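Nestotis Heritage Panel Set: The Great Migration and the Towns It Built
Traveling display for schools, libraries, churches and community halls

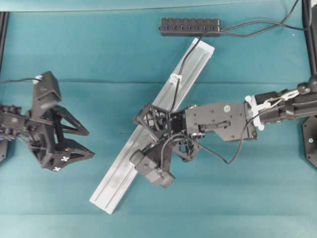
Overview

The Nestotis Heritage Panel Set is a ready-to-hang display on the Great Migration, the long movement of Black families out of the rural South between the 1910s and 1970. It comes with panels, a reading guide and a box of reproduction documents. You can buy the set or rent it by the month.

Most of our customers first used it in February. Many now keep it up longer, or bring it out in June for Juneteenth or in the fall when eighth grade classes reach the 20th century. The text does not mention any month or holiday, so it can go up at any time of year.

The panels were written by Nobuhle Mabuza and edited by Onyekachi Usman. Hae-won Lim did the layout and the maps.

What is in the set

7 printed panels, numbered on the back in hanging order
1 reading guide, spiral bound, 70 pages
1 document box with reproduction train schedules, letters, church bulletins and newspaper columns
1 large-print copy of all panel text
1 hanging kit
1 shipping case with wheels

The panels

Panel 1. Leaving. Sharecropping, debt, violence and the loss of the vote. Why families left, and what it cost them to go.

Panel 2. The Routes. Three main rail lines north and west, with the cities each one fed. The map on this panel is also printed in the reading guide at half size.

Panel 3. Word of Mouth. How letters, Pullman porters and Black newspapers carried news of jobs and housing back home.

Panel 4. Work. Stockyards, steel, laundries, domestic service and the shipyards of the Second World War.

Panel 5. A Place to Live. Restrictive covenants, kitchenette apartments, and the business districts that grew up in spite of both.

Panel 6. Sunday and Saturday Night. Churches, lodges, blues clubs, beauty shops and ball teams.

Panel 7. Going Back. The return of many families to the South after 1970, and what they found.

Reading level is grade 7 and up. Panels 1 and 5 discuss lynching and housing violence in plain terms. There are no photographs of lynching anywhere in the set. Teachers using it with younger students usually start at Panel 2 and read Panel 1 aloud from the shorter version in the guide.

The reading guide

Each panel has its own chapter with a longer essay, source notes, discussion questions and a short list of books. The back of the guide has a worksheet for collecting family histories. Bello Anozie wrote the worksheet for a library program in Jorkgate, and it has been revised twice. Students do not need a family link to the Migration to use it. The questions ask about any move, including moves from other countries or across town.

The guide may be photocopied for use in one building. Extra bound copies can be added to any order.

Space and setup

The panels hang in a single row or around a corner. They can also be split between two rooms, with Panels 1 to 4 in one and 5 to 7 in the other. Please keep the order.

Two people can put up the full set in an afternoon. The kit has hooks for picture rail and ties for pegboard or display grid. It does not include easels or freestanding supports. If your walls can't take hooks, tell us when you order and we will send the grid ties in a larger quantity.

Keep panels out of direct sun. Wipe with a dry cloth. Do not use glass cleaner.

Buying or renting

Rental is $500 per month, with shipping one way included. The renter pays return shipping.

Purchase price is $1,467. This covers the complete set, the case, and replacement of one damaged panel in the first year.

February rentals are booked in order of request and are usually gone by December. If February is full, ask to go on the waiting list. March and October are the easiest months to get.

Schools and public libraries may pay by purchase order. We do not hold dates without one.

Adding a local panel

Purchased sets can include an extra panel on your own town or neighborhood. You send us up to six pictures and a page of text. So-yul Ryu will edit the text with you and send a proof before anything is printed. Please make sure you have permission for every picture. Newspaper photos often need permission from more than one party, so start early.

Recent local panels have covered a Baptist church in Lamia, a Black-owned dairy, and a high school marching band that ran from 1938 until integration closed the school.

Common questions

Can we rent only some of the panels?
No. The set travels complete.

Is there a Spanish version?
The reading guide is available in Spanish. The panels are in English only.

Do you provide a speaker?
We don't book speakers. Your state humanities council may keep a list.

Can we charge admission?
Yes, for purchased sets. Rented sets must be free to view.

What happens if a panel is damaged during a rental?
Write to us the same day and keep the panel. We bill for the printing cost only.

Related items

Yeom Document Boxes, sold singly, by subject
Family History Worksheet, pad
Panel text on disc for screen readers, free with any order

Orders received by noon on Wednesday ship the same week.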